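Ilaria Bassi
12 September 2023

Sorting the play kitchen this week, so a thread on what we keep, what goes and where it lives. Some of you asked after the last one.

Everything comes out of the tubs and onto the white table first. I don't sort in the tub. You miss the small stuff at the bottom and you end up with three half sets.

The big tub is from Orkville, bought second-hand with no lid. Lid arrived separately months later. It fits if you push one corner down hard.

Food goes in one pile, dishes in another, anything that's meant to be an appliance at the end of the table. The toy ketchup goes on the grey plate so it doesn't roll.

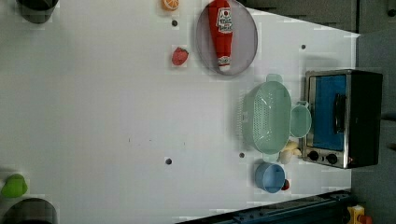 Dishes are quick. Cups go inside each other if they're the same size, and if they aren't they go in the strainer. The light blue one is the favourite colour this month, so it stays near the front of the shelf.

Fruit and veg take longer. I check every piece for splits along the seam. If water gets in through a split it stays in, and you find out when somebody squeezes it. Split ones go in the bin. I've tried gluing and it doesn't last.

Washing: warm water, a drop of dish soap, soft cloth. Nothing with a paper label goes in the sink. Those get wiped with a damp cloth and dried straight away.

The strainer needs an old toothbrush. Playdough gets into the holes and dries there. Leave it to dry fully, then it pops out. Going at it while it's soft just pushes it further in.

I had a look at the Atico storage rack for all this. 209 dollars. No thanks. Two dish tubs and a shoe rack do the same job.

Grgić makes a smaller one with hooks for the cups. Nice enough, but the hooks are at adult height, and the whole point is that the kids put things back themselves.

What has worked is a short list taped inside the cupboard door with a drawing for each line. Plate, cup, strainer, fruit, sauce. Five drawings, done in marker. They're not good drawings.

Pack-up takes roughly 20 minutes if I do it and longer if I have help. Help is still the better option.

The strawberry and the orange slice usually end up beside the plate at this stage. They go in the fruit tub last, on top, as they're the first things asked for. 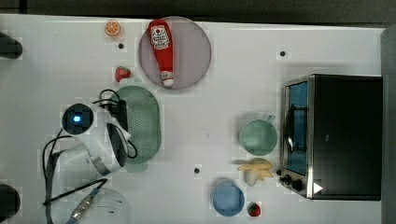 Do you keep the pretend food and the dishes in the same tub?
Separate tubs for us, with the dishes in the lower one. The heavier pieces stay down the bottom that way and the soft food doesn't get squashed under a plate.

Labels on the tubs are masking tape. I bought a proper label maker once and the labels peeled off in the first wash.

Anything we're done with goes in a bag for the Hurnelberg toy swap in October. They take kitchen sets as long as they're clean and nothing's cracked. Put the small pieces in a zip bag so they don't get lost in the boxes.

Next thread will be the dress-up box. I haven't opened it yet.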